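We use cookies to remember your cart and to count visits. By staying on this page you accept them. Accept / Settings

Kollow Folding Table, Wood Top

The Kollow is a work table for folding and sorting clothes. It has a flat wooden top with a warm orange-brown finish, no drawers and no lip, so shirts and shorts slide over the edge without catching. Most buyers put it in a laundry room or a back room of a shop.

The grain is fine and runs the long way. The finish is sealed at our Rasham workshop and wipes clean with a damp cloth. Do not use bleach or a scouring pad on it.

Dark knits show lint more than anything else you will fold, and a light top makes it easy to see what has come off them. Brush the surface down between dark and light loads.

Clothes and cloth on the wood top:
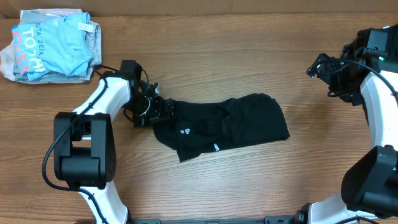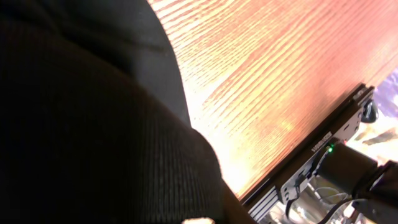
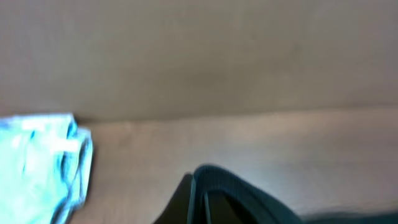
Height is fixed at 94 cm, which suits most people standing. If you are shorter, ask for the cut-down legs when you order — there is no charge. The top comes in one piece and the legs bolt on from underneath with the wrench in the box. Assembly takes 30 minutes with two people.

Keep the table away from radiators. Wood moves a little with the seasons, and you may see a slight change in color near a sunny window in the first year. Re-oil it every March if it gets daily use.

Pairs well with the Ullesus shelf, sold separately. The shelf bolts to the legs and holds finished stacks while you work on the next load.

The warranty covers the top and legs for 4 years. Stains and knife marks are not covered. Returns are accepted if the top is unmarked and you still have the carton.

Comments

Rocío Zapata
Bought one for the shop. Good height, no wobble. The bolts were stiff and I had to redo two of them.

Brahim Younis
Does the Ullesus shelf fit the cut-down legs?

Bent Grímsdóttir
Yes, it fits mine. You lose some room under it — baskets have to go beside the table.

Mahmoud Bouazza
Finish is a bit more orange than I expected. Fine otherwise. Sweatshirts don't stick to it like they did on my old painted one.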